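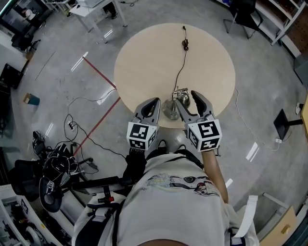
手首の返しが素直に記録される点は評価するが、導入を決める前に保守契約の中身を詰めておくべきだ、とダミル・オブラドヴィッチは言う。ハンドヘルド型グリッパーによる動作収録キット「オソドゥーラ」をめぐっては、使い勝手への好意的な見方と、運用費への慎重な見方とが並び立っている。

オソドゥーラは、スカロン社が研究機関および製造業の開発部門に向けて提供する貸与型の製品である。作業者は左右の手に1台ずつグリッパーを持ち、机上の物品を実際に扱う。グリッパーには白黒の模様を配した立方体のマーカーが取り付けられており、その位置と向きが動作の軌跡として保存される。ロボット本体を遠隔操作する方式と異なり、収録の段階では腕型ロボットを必要としない。

本誌は1月、プリスタラムにある同社の実演施設で、両手による卓上作業の収録に立ち会った。金属製の小物のように表面が光を反射し、支柱の細いものは、指先を差し入れる角度によって把持の成否が分かれやすい。二本の指は丸みを帯びて湾曲し、内側に暗色のパッドを備える。片側で台座を押さえ、もう片側で上部に触れるといった動作の分担を、作業者が自らの判断で組み立てられることは、両手式の利点に数えられよう。

同社の説明によれば、標準の貸与期間は90日で、グリッパー2台のほか、収録用ソフトウェアと初回講習が含まれる。講習は半日の課程を2回に分けて実施する。契約期間中に保存できる作業記録は200時間分までとされ、超過分には別途料金が発生する。収録担当のトビロバ・シェフは、講習の初回では速さを求めず、物品に近づくまでの経路を一定に保つことを重視していると述べた。

課題も残る。第一に、マーカーが身体や物品の陰に入った場合、軌跡に欠落が生じる。ソフトウェアには補間の機能があるものの、欠落が長い記録は破棄を促す仕様で、収録のやり直しが作業計画に影響を与えうる。第二に、電源コードの付いた物品を扱う場合の手順が、現行の手引書では十分に整理されていない。コードの取り回しは把持の結果を左右するため、改訂が望まれる。

部品の取り扱いについても確認を要する。指の内側のパッドは消耗品に区分され、交換用の供給は代理店であるカイシ社が担う。同社のワリド・カイシは、交換作業に特別な工具は不要であり、利用者側で完結できると説明する。一方、立方体マーカーの破損は再校正を伴うため、送付修理の扱いとなる。その間の代替機の有無は契約書に明記されておらず、オブラドヴィッチの懸念もこの点に向けられている。

収録した記録の権利は利用者に帰属し、スカロン社が二次利用する場合には書面による同意を必要とする。アファフ・タンヌースは、この条項が共同研究の相手先にも及ぶかどうかを契約前に照会するよう勧めている。同社は次期の手引書において、該当箇所の記載を改める方針を示した。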